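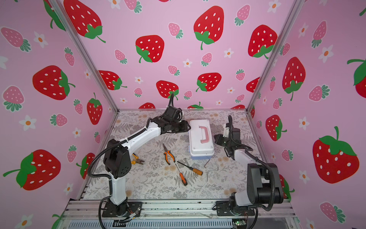
Planning should be the last thing a team rewrites, according to Bontu Tefera, and the remark set the tone for much of the visit. The delegation had come to the Linby site to learn how the manipulation software group organizes its work, and had expected to hear mostly about learned policies. The greater part of the morning was given to logging, clock alignment and the handling of failed runs.

Purpose of the visit

The visit took place on 25/04/2021 at the invitation of the Linby software group. It followed a written exchange on shared tooling for two-arm cells. Our institute operates similar cells and has had difficulty comparing results between them.

Control and timing

The tool-sorting cell runs on a control layer named Solto. Solto accepts target poses for both arms from a single process and sends joint commands at a fixed rate. The hosts explained that an earlier version used a separate process for each arm. The two clocks drifted apart during long sessions, and recordings had to be corrected by hand. Under the present arrangement every command, joint reading and camera image carries a stamp from the same clock.

The delegation asked what happens when a camera image arrives late. Solto holds the last target for up to 5 control cycles and then brings both arms to a controlled stop. The event is written to the log with the name of the process that caused the delay. Our members considered this a sound approach and noted that our own stack records only the stop.

Perception

Perception is handled by a package named Mudora, which combines a fixed view of the table with the views at the wrists. Hand tools are a demanding subject for it. Pliers and screwdrivers with handles of similar color may lie across one another, and thin steel shafts give poor depth readings. Mudora therefore estimates a grasp region on the handle first and treats the shaft as a line to be kept clear of obstacles. The strawberry wallpaper on the walls of the cell is masked out in the fixed view by a calibration file that is renewed whenever a camera is moved.

The wrist view is used for the final approach and again once the fingers have closed. Tray dividers matter at this stage, as a tool held upright by its handle must clear them before it can be turned.

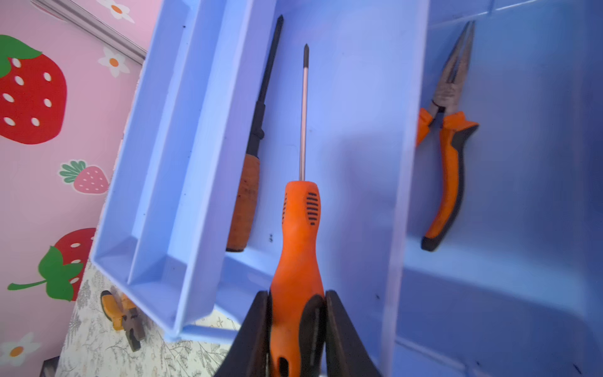 Could the grasp check run on the wrist image alone, one member of our delegation asked. The hosts replied that it could in most cases, but that they also compare the finger opening with the expected handle width. Where the two disagree, the run is marked for review and is left out of training data.

Planning and review tooling

The planner, Bassi, produces short motion segments and checks each one against the other arm's planned path. Its test suite holds 227 recorded table layouts, all of which are replayed in simulation before a change is merged. A longer set of 1000 generated layouts is run overnight. We were shown a merge request that had been refused on account of 3 layouts in which an elbow passed too close to the tray.

The review tool shows the camera views, joint traces and planner output on one timeline. Reviewers apply labels from a fixed list, and free text is optional. The hosts acknowledged that the list has grown too long and is to be shortened in June.

Points for follow-up

The institute will request the Solto log format and assess whether our recorder can write it. A member of our controls staff will prepare a note on the late-image stop procedure. The hosts have asked for a sample of our failed runs, with calibration files, in order to test Mudora on a cell other than their own.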